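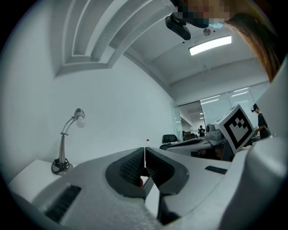 ok so a bunch of you asked how the move from the big apartment to the small apartment is going, and I have been putting off answering because the answer is "books." the answer is all books. thread, I guess

background for new people: I own too many. Last time I logged them all in a spreadsheet I got to 2459, and that was before my uncle's boxes came. The new place has one wall that can take shelves. One!

so in April I decided I would cull. I gave myself one rule, which I stole from my friend Teresa Ní Mhurchú: if you wouldn't lend it to somebody and be sad when it didn't come back, it goes

this rule is terrible, by the way. I would be sad about all of them. I was sad about a 1994 guide to tax law. I don't even know how I came to own a guide to tax law

Second rule, my own: duplicates go. Easy, right? Except I had three copies of the same sea novel and each one has a different cover, and one of them has my notes from when I was nineteen, and one is the good translation, and one is the one that fits in a coat pocket

(kept two. the pocket one went to Demyd Lysenko, who has more pockets than me)

third rule: cookbooks get a trial. I have to cook one thing out of it this month or out it goes. This has been the best part of the whole business, I've been eating like a king. Also I made a beet thing that turned the dish towel pink forever

cookbooks that survived so far: the bread one, the one with all the soups, my grandmother's church one with the spiral binding where every third recipe calls for canned pineapple

cookbooks that did not: anything where the first step is "the day before"

somebody in the replies asked about Kinetti, the cataloging app I used to go on about. Still using it! Still grumpy that it sorts "The" under T. You can fix that in the settings but you have to do it again every time you add a shelf, and I add a lot of shelves, in the app, where walls are free

it also told me yesterday that my library is 2622 items. That's with the uncle boxes in. Cool. Great. So after weeks of culling I have more than when I started

ok the uncle boxes. My uncle collected railway timetables. Bound ones, loose ones, ones from countries that changed their names since. They smell like a basement, in a nice way? Mostly in a nice way

I thought I'd hate them and give them straight to a dealer, and then I sat on the floor for an entire evening planning a trip on trains that stopped running before I was born. There was a change at 4 a.m. with a twelve minute wait. I was worried about making it

I did write to a dealer. Matúš Vondráček, who runs the paper and maps room at Marchand, wrote back the same afternoon with a very kind email that boiled down to "these are lovely and worth almost nothing"

he did want one of them, a summer 1938 edition with the fold-out map still in. He offered $272 for it and I said I'd think about it and now I've been thinking about it for two weeks. It's a really good map

meanwhile, things people have told me to do with the books I let go:
little free library (did it, filled it, felt bad for filling it)
the Orkomley library sale (they take boxes at the back door, but only clean ones, and they do check)
leave them on trains (my uncle would've liked this)
make them into a lamp (no)

the library sale folks were so nice about it. I brought nine boxes and the guy at the door just said "moving or divorce?" and I said moving and he said "lucky," and then helped me carry them in

I bought four books while I was there. don't

in my defense one of them was a history of salt

Yurii Kravets asked how I'm packing the ones that are coming with me, so: small boxes. SMALL. Liquor store boxes are the right size and they're free if you ask before noon. I packed one big box on the first day, to be efficient, and it's still sitting where I packed it, I think it lives there now

hardcovers upright, spines against the side of the box. paperbacks flat. anything with a loose jacket gets wrapped in a pillowcase, you have to move the pillowcases anyway. write the shelf on the box and not the subject, I promise you won't remember what you meant by "misc. sad"

shelves for the new wall: went back and forth forever. I wanted the oak ones from Prorstead and then I saw the price, and then I lay down for a bit. So it's going to be plain pine boards on brackets and I'm going to stain them myself, and if you've ever stained anything please tell me how many coats, because I've read two coats and I've read five

edit: I've now been told one coat, three coats, and "don't stain pine without conditioner or it goes blotchy." That last one came from six different people so I'm buying the conditioner

current status: the tax law guide is gone. the salt book is half read and very good. The fold-out map is on the kitchen table and I keep putting my coffee down a careful distance away from it

I'm going to write to Matúš tonight and tell him no, I think. Sorry Matúš

anyway if anyone local wants two copies of the same bird guide, one with water damage in the owls, message me, I can drop them off before the truck comes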